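Cauã Guimarães has run the laundry behind Fesham station for 22 years. He opens at six, and by then the kettle is on.

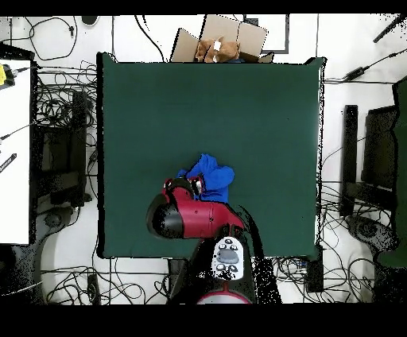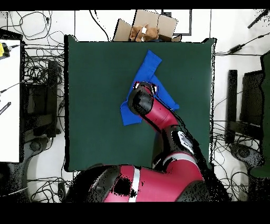
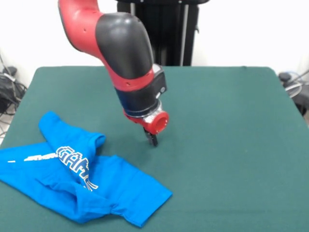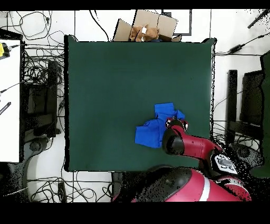

Blue cloth on green.

"Hotels went first," he says. "Then the Crabtree closed, and we lost the tablecloths." What is left is mostly shirts -- and, every December, choir robes from Naveston. He has no plans to sell. "I'd only get up at five anyway," he says.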